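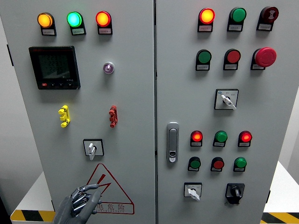 **How often does the hand need re-zeroing?** Every 60 hours of running, and again after any knock hard enough to trip the drive.

## 4.3 Re-zeroing the hand

I do mine on a Friday because the line is quiet, but any slack half hour will do. You'll want the Brusto pendant, a 3 mm hex key and a clean rag (not the blue paper stuff, it sheds into the knuckles!).

1. Put the Trornatix controller in Manual and drop the speed to 30 per cent.
2. Jog the arm back until the hand is well clear of the cabinet doors.
3. Open the fingers fully from the pendant and wipe each joint.
4. Go to Hand > Zero and hold the key down until the bar reaches the end. I always let go too soon, and then you have to start again.
5. Run the curl test. Each finger should report 85 when closed. If one comes up short, nip up its tendon screw a quarter turn and repeat step 4.
6. Save, and write the new offsets in the log.

**Note:** if the pendant shows fault 63, it has lost the hand altogether. Reseat the wrist plug before you try anything cleverer.

**Caution:** isolate the supply and lock it off before you touch the tendon screws or the wrist plug. Keep your own fingers out during the curl test, too – it closes faster than you'd think, even in Manual.

Spare tendons come from Sundqvist. Ask Caroline Waweru for the part number, as it changed in July.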